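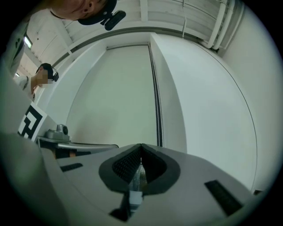 White wall panel and column, with two people in black caps close by.

I think plain white rooms are underrated. Ours in Posley was repainted in May, and Rocío Nina wanted color. I voted for white. It keeps a room bright, and a scuff gets painted over in ten minutes from the same can. Color needs matching every time. 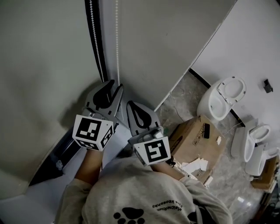

Gray panel with beaded chains beside it.

Gray is fine for large panels. I would leave the chains alone too. A cord frays.

Anselmo Usuga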